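Second-Year Students Put Robot Arms to the Test at Skosstead

Monday, June 30, 2025

The automation stream at Skosstead College closed its winter term with a project that has become a fixture of the second-year program. Teams of students were asked to teach a robot arm to sort and place small objects on a table, using code they had written themselves.

The project, known as Sivitgate, began in the first week of term. Of the 28 students enrolled, 19 had never programmed a machine of any kind. Each team received the same brief, the same bench time and a parts budget of $500.

Marks were awarded for reliability first and speed second. A team could earn 103 points in total, including three for a clearly written logbook — a section many groups left until the final week.

On the bench

Much of the work concerned vision. The cup and the blocks carry printed black-and-white markers, as does the mat on the tabletop, and students had to write software that reads a marker and works out where its object sits. Only then could they turn to the gripper and the matter of holding a cup upright.
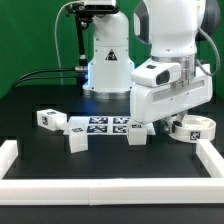
What comes next

The Filali Prize for best team will be presented at the college's open evening in Plondcombe. Next year's brief will add a second task, in which two arms must share one table. Enrolments for the program are now open, and no previous experience in programming is required.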